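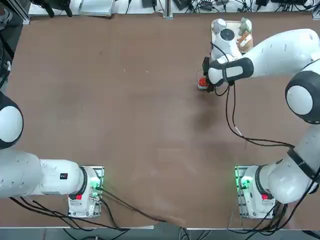 I'd have stayed all afternoon if my bus hadn't been due, one visitor told us on the way out, and could you please do it again when the schools can come? That was the first thing I wrote down after the Driltari open day and I've put it first, as it's the question I most need to talk to you about. More on the schools further down.

Driltari progress report to the Hedegaard fund
10 November 2023

You asked for a short report after the public demonstration, and for me not to send you another spreadsheet with arrows on it. Fair enough! The spreadsheet exists if you want it.

What we did

We opened the workshop at Jilley for one afternoon and ran the two-armed table for anyone who cared to walk in. Visitors came through in 14 groups, each one getting a quick hello, a look at the arms and then a go at choosing a toy. The right arm did most of the work. It's the one we have spent the summer on, and it has the better grip at the moment, so we let it show off a bit. The left arm got its turn with the later groups, when I was feeling braver.

The job itself is simple to explain, which was the idea. There are some small toys, there's a tray, and the robot has to pick something up and put it where it has been asked to. We talked about using proper parts from Drostell's packing line and I'm glad we went with toys in the end. People understand straight away what a toy car is and where they'd hold it, so they start guessing what the gripper will do, and then they start arguing with each other about it. One group got quite heated over whether you should grab a car across the roof or by the ends. (Across the roof. The ends are slippery, at least for our fingers.)
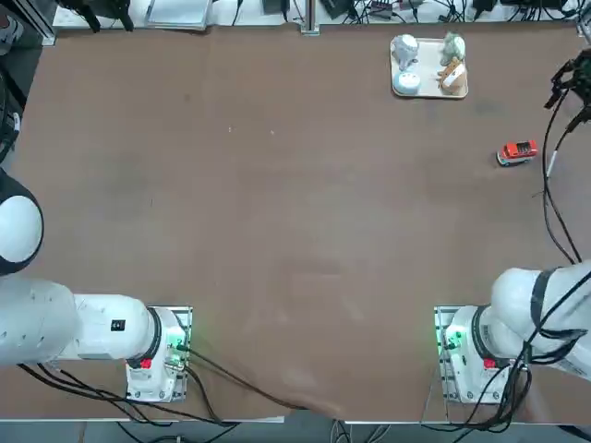
Red toy car on the table, with the tray of small toys further back. Driltari table, Jilley.

How it went

Better than the rehearsal, which you'll remember I rang you about. The car was the favourite by a mile and the arm handled it nicely for most of the afternoon. It dropped it twice while I was watching, both times with the car lying at an awkward angle, and both times the group cheered louder than they had for the good ones. The plush toy was harder. Soft things squash, the fingers close further than they expect to, and then the software decides it's holding nothing and lets go again. We knew about that before the day and it's still on the list for the winter.

We stopped twice for cables. I've said in earlier reports that the cabling needs sorting and I'm going to say it again, as it now costs us real time – a loop from the gripper snagged, we pressed the stop button, and one group spent most of their slot watching me untangle it. They were very nice about it. I talked about cables for far too long.

The questions were good. Lots of people wanted to know how it sees, and quite a few asked whether somebody was steering it from another room, so next time I'd like a big printed card explaining which parts it works out for itself. Several people asked what happens if you move the toy at the last second. We tried it, and the arm went to where the toy had been. That's a fair picture of where the project stands and I was happy for people to see it.

Money

The afternoon cost £1237 from the outreach line, most of it on the hall next door, the floor mats and the printing. I overdid the leaflets. We have a box of them left, and since they don't carry a date we can use them again.

What's next

March is when I'd like to run the second one, with schools this time. The hall at Jilley can take up to 300 people over a day if we keep the groups moving, though I'd want a second person at the table with me, and I would want the cables clipped down before anyone under ten comes near it. Drostell have said they'll lend us screens so people at the back can follow.

Two things I need from you. A yes or no on the March date before I book the hall, and a decision on whether the cable work can come out of the equipment line or has to wait for the new year. I'd much prefer the first. Ring me whenever suits – I'm at the workshop most mornings, and the kettle has been mended.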